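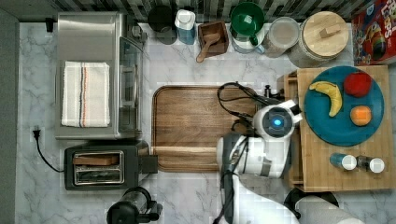 4.3 Setting up a counter workspace in Rukness

Complete this section after the arm has been homed (4.1) and the overhead view has been calibrated (4.2). The steps apply to Rukness installations with a single arm and a fixed overhead view. For mobile bases, use the Dimar supplement instead.

Before you start

You need a user account with planner rights and a saved calibration file. Arrange the counter as it will be used during operation. The planner works from the stored layout until a new scan is taken.

CAUTION: Keep hands off the counter while the planner state is ARMED. A blue light on the gripper head does not replace the state shown in the console.

4.3.1 Define the work surface

1. Open Workspace > Surfaces and select New.

2. Click the four corners of the counter in the overhead view. Leave the backsplash and side wall outside the outline.

3. Select Fit Plane. If the residual is higher than 2 mm, repeat step 2 with the corners placed further in. Veined marble and glossy tile can both produce false depth points.

4. Save the surface under a short name. Names are case sensitive and cannot be changed once a task refers to them.

4.3.2 Mark fixed objects

5. Run Scan > Static. The segmenter draws a colored mask over each object it finds.

6. Assign the class FIXED to appliances such as the toaster oven and the two-slot toaster. Fixed objects are never grasp candidates.

7. Set the clearance for each fixed object. The default is 5 cm. Use 9 cm for anything with a heating element.

8. Check reflective surfaces by hand. A glass oven door is often split into two masks, and a brushed steel top may return no depth at all. Use Merge, then Extrude to Surface.

9. Draw a keep-out volume over power cords. The segmenter does not detect thin cords reliably, and a black cord on a light counter may be seen in color but missing in depth.

NOTE: A cloth draped over an appliance is merged with it by default. Leave it merged unless the cloth is a task object.

4.3.3 Mark supports and task objects

10. Assign SUPPORT to trays, plates and cutting boards. Supports may be nested: set the tray as parent of the plate, and the plate as parent of the fruit.

11. Assign GRASP to the objects the arm is allowed to pick up. For a banana, select the Curved profile. Apples and oranges use Sphere.

12. Open Robot > Self Filter and turn on Include Cables. With this option off, arm cables lying over a cutting board are entered in the map as an obstacle, and the planner rejects the board as a place target.

13. Select Plan > Dry Run. The console lists every rejected pose with a reason code. Code 7 means that the wrist cables would cross a keep-out volume - change the approach side before you reduce any clearance.

14. Save the workspace and set the planner to IDLE.

For the full list of reason codes, see Appendix C.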